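4 min read

The Rindine Quarter-Round Shower Enclosure

I spent most of June arguing with myself about showers, so let me save you a bit of that. I run a small guesthouse in Jodov with my aunt, and when the upstairs bathroom needed redoing we had one corner, one drain and not a lot of patience. We ended up with the Rindine quarter-round, and I liked it enough that I now sell it through this page, along with the few other bathroom bits I'd buy again.

So what is it? It's a curved glass corner enclosure with slim silver aluminum frames, sliding panels and a white tray underneath. The tray is the quarter-round kind, with a raised rim that bulges out into the room and a little round metal drain in the middle. It comes in two sizes, 80 cm and 90 cm, and I'd say go for the 80 if your bathroom is anything like the ones I grew up with. You lose a bit of elbow room, but you can still dry off without standing in the hallway!

The sliding doors are the part I'd push hardest. A hinged door needs space to swing, and in a small room that space is already taken by the sink, the bin, the laundry and probably you. With the Rindine you just pull the bar handle sideways and step in. The handle is a plain vertical one, easy to grab with soapy fingers, and my aunt (who has opinions about handles, believe me) has never complained about it.

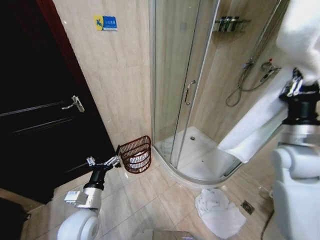

What you put around the glass matters more than I expected. Clear panels show everything, so the tile inside really becomes part of the room. I'm a big fan of carrying the same beige tile from the wall straight into the shower. It makes a tight corner feel calmer, and you don't have to pick out a second tile and then wonder for years if it matches. Large tiles also mean fewer grout lines, and if you've ever gone at grout with an old toothbrush you'll know why I'm so keen on that.

For bottles, get a metal wire rack and hang it high up on the inner wall. Three bottles side by side is plenty for a guest shower – shampoo, conditioner, body wash, done. I've tried the solid plastic corner shelves and they collect a sort of gray soup in the bottom that I would rather not talk about. Wire lets everything drip through.

The mixer is sold separately. I stock the Dretley, a simple chrome one that takes a standard flexible hose, and there's a holder for the handheld head to go beside it. Handheld is the way to go in a tray this size. You can rinse your hair, rinse the walls and rinse the dog, all without doing that sideways shuffle under a fixed head. Leave enough hose that it can loop down a little and still reach the tray when you're cleaning.

Now, fitting. The enclosure went up in one long afternoon at our place, with Radu Bathrooms doing the tray and the waste first. Please don't skip checking the floor for level! The rails are forgiving but they aren't magic, and if the tray sits crooked one door will always want to roll home by itself. Once the silicone is on, leave it alone for a full day, however badly you want a shower.

Cleaning is easy enough. I keep a squeegee on a hook and do the glass after every guest, which takes me less time than boiling the kettle. The bottom rail wants a proper wipe every couple of weeks or it gets gritty. The rollers unclip from the inside, so you can swing the lower edge of the panel out and get a cloth behind it. Do that with two hands and bare feet well out of the way.

And get yourself a woven wicker wastebasket while you're at it. I know it's a silly thing to care about, but a bathroom with this much glass and metal in it can feel a bit like a dentist's, and a brown basket on the floor by the shower warms it right up. Mine gets a white plastic liner and a good airing in the yard now and then.

In the box you get the curved frame, the sliding panels, the handles, the rails, a bag of screws and a set of instructions that could be clearer (I've written my own version and tuck it in with every order). The tray ships in its own carton. Delivery takes almost 30 days at the moment, and you'll want someone home to help carry it.

If you're not sure about your measurements, send me the length of both walls from the corner and where your drain comes up, and I'll tell you which size fits.

Lăcrămioara Dinu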